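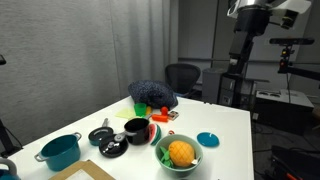 *Reading time: 3 minutes*

# Who Makes the Rules for Robots?

A robot arm can put a toy pineapple in a bowl. It can do it again and again without getting bored. But a robot arm is also heavy, and it does what its program says even when somebody's hand is in the way. So people who work with robots follow rules.

## Rules start before the robot moves

At Clukeo, a robot workshop, engineers teach robots to handle kitchen things. They practice with toys like play food, a teal pot and a small frying pan. A toy carrot won't roll off and make a mess on the floor, and a play pan has no hot stove under it.

Before anyone turns on the power, one person does a check. Bouchra Lamrani has done it many times.

"I look for people first," she says. "Then bags, cables and chairs. Then I look at the table."

Her checklist has 6 lines on it. If one line can't be ticked, the robot stays off.

## Stay out of the reach zone

Every robot arm has a **reach zone**. This is all the space the arm could get to if it stretched as far as it can in every direction. It is bigger than most people guess.

At Clukeo the rule is simple: when the arm has power, no part of you goes into the reach zone. If a toy needs to be moved, you stop the robot, wait until it is still, and then go in.

## The big red button

Robots in workshops and factories usually have an **emergency stop**. It is often a red button shaped like a mushroom so that you can hit it with your whole hand. Anyone in the room may press it. You don't have to ask, and you don't get in trouble if there was no real danger.

Bouchra's team tests the button every morning. In March they wrote down 59 tests, and the arm had to stop completely in each one before work could begin.

## Slow first

A new program is always run slowly the first time. The person in charge keeps one hand near the button and watches the arm. If it goes where it should, they can speed it up a little — but only a little at a time.

## What is a standard?

A rule in one workshop is just for that workshop. A **standard** is a set of rules that many people have agreed on, often people from different countries. Standards for robots cover things like how a stop button should work and how hard a robot may press against a person.

Standards get changed when people learn something new, so engineers have to keep reading them.

## Words to know

**Reach zone:** all the space a robot arm could get to.

**Emergency stop:** a control that stops a machine fast.

**Standard:** rules that many people have agreed to use.

## Try it at home

Sit in a chair and stretch out your arm. Ask someone to put pieces of tape on the floor under your fingertips as you slowly swing your arm from side to side. Now lean forward and do it again. How much bigger did your reach zone get?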